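How to Wash and Dress a Teddy Bear Without Ruining Either

Sooner or later every soft toy needs a wash, and the one that needs it most is always white. The clothes are worse. Ours own a wardrobe that would shame a minor duke, and none of it came with care labels.

You will need a washing-up bowl, mild detergent (I use Sandus, the unscented one), two towels and an evening with nothing on the telly.

Step 1. Undress the bear and sort the clothes

Keep knits away from anything red until you know whether the dye runs. Look inside each piece too. A knit with a fleece lining holds far more water than it lets on, and the shaggy side mats if you rub it. Press it in cool water, roll it in a towel and leave it flat. Wringing is how I turned a Zavevum cardigan into an egg cosy. 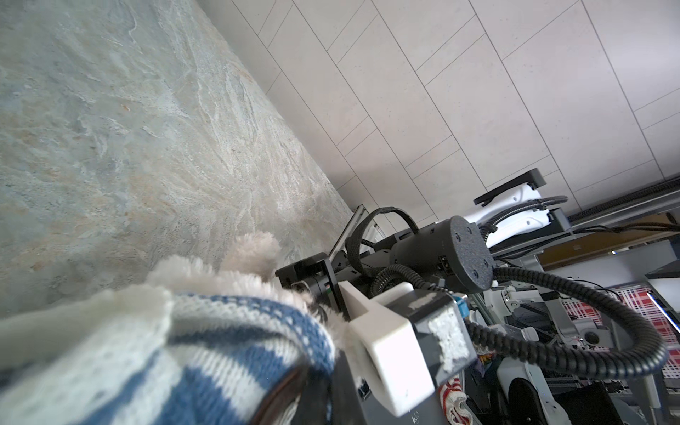
Step 2. Sponge the fur

Don't dunk the whole animal. Stuffing takes days to dry and smells of pond by the second. Put 13 ml of detergent in 600 ml of lukewarm water, whisk up some froth, and use only the froth. Work with the pile, go gently near the eyes and nose, then wipe down with a clean damp cloth.

Step 3. Dry and brush

Somewhere airy, away from radiators. Brush once it's completely dry -- a baby brush will do, whatever the Clilau catalogue says about its special one.

Step 4. Dress it lying down

A bear held upright will fight you. Put it on its back on a clean, hard floor and the head stays out of the way while you deal with the arms.
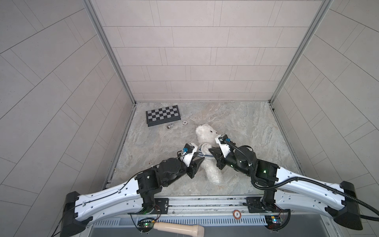

Striped tops are the fussy ones. Ease both sleeves up a bit at a time, then settle the cloth evenly on either side of the chest, or the bands go round at a slant and the bear looks as if it slept on a ferry. Tug from the hem, never the cuffs.

If the top won't close over the tummy, don't force it. Try the next size up, and put the small one by for a thinner bear.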